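Lillach open day, flower arranging cell
Forum: Manipulation and End Effectors

stemgauge
Went to the Lillach open day in August. The Flisto demo was a single arm putting artificial stems into a narrow-necked glass vase. Jouko Pitkänen ran it and took questions between cycles. Anyone else there?

pkoval_8
Yes, afternoon slot. Approach speed was higher than I expected for clear glass. Depth sensors usually return garbage on it. Did he say how they localize the neck?

stemgauge
Fixed camera plus a taught vase position. No depth on the glass at all.

torquelimit
Then it's a taught pick-and-place with extra steps. Move the vase an inch and it fails.

stemgauge
The place is taught. The picks are not. Stems were lying on the table at whatever angle they landed, some with the bud toward the arm.

torquelimit
Fair, but I would still like to see a failure count. Wendolthorpe showed one at theirs.

pkoval_8
Pitkänen gave 858 successful insertions out of 1134. He said most misses were leaves catching on the rim — the vase gets crowded and the opening shrinks.

torquelimit
Around 76 percent. Better than I assumed. Still not a product.

stemgauge
He never called it one. My photo from the session is attached. 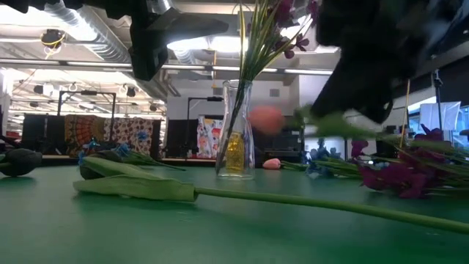

Flisto demo at Lillach, gripper moving near the vase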